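Tremeo > Shop > Assembly Room > Minutes

Assembly room meeting, 7/7/21
Notes typed up same day, corrections to the shop office please.

Present: bench crew, stores, one from purchasing. Quality joined late, missed item 1.

1. Last minutes
Read, ok. Carpet question carried over again (see 6).

2. Panels and tables
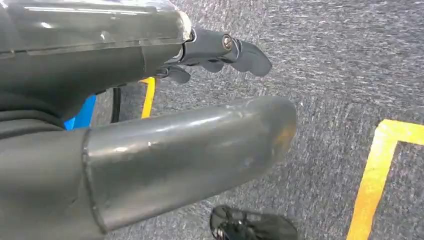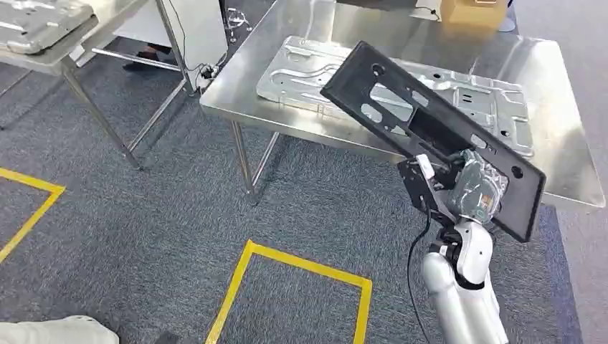
Long discussion. Black plastic panels and the stamped metal ones are being worked on the steel tables, fine, but no agreed spot for what comes next or what goes back. Agreed:
- metal panels flat on the table, ribs up, never stood on edge against a leg
- plastic panels come out of the rack one at a time
- anything still in film stays in film until it is being fitted. Stores had 2 parts returned with scratches, both unwrapped the day before
- nothing parked on the lower crossbars. Not a shelf.
Bench crew want felt strips for the table tops. Quality against, felt picks up chips and then you have sandpaper. Try rubber mat on one table first, report back in August.

3. Cârstea order
119 sets, same as quoted. Metal panels all in. Plastic panels short by 17, supplier says next truck. Purchasing to get that in writing, last time "next truck" was two trucks.
Bench asked if they can start without the full count. Yes, but close out each set before opening another, no half sets on the tables over night.

4. Clear film
Film scraps on the floor again at end of shift. One bin is not enough. Second bin to go between the tables, stores has a spare.
Question whether Flanel can ship the small parts in bags instead. Bags cost more, purchasing will ask anyway. Also ask about labels, the current ones leave glue and wiping it off takes longer than the fitting.

5. Checking
Quality wants plastic panels looked at before fitting. Rim all the way round, window, the round holes. Burrs in the holes mostly. Bench says they do this already, quality says then write it down. Sheet to be clipped at each table. Short sheet!! Bench will not fill in a long one.
Metal panels: small holes to be checked against the drawing, first one of each stack only. Drawing on the wall is the old revision, take it down.

6. Room
Carpet. Picks up screws and swarf, hard to sweep, table legs have left dents. Office does not want to pay for hard floor this year. Jovent has quoted for hard mats under and around the tables, quote is good until end of August. No decision, bench to measure up first. Measure with the tables where they are now, not where they are on the plan.
Overhead light nearest the door flickers. Reported, reported again.
Glare off the table tops in the afternoon, blinds asked for. Office to look.

7. Any other business
- Marker pens keep going missing. Buy more.
- Gloves: medium ran out, large is no use for small parts. Order medium.
- Trolley with the bad wheel to be tagged and taken out, still being used as of this mornning.

Next meeting in August, day to be posted on the board. Items for agenda to the shop office before then, not on the day.

© Tremeo | Contact the shop office | Back to top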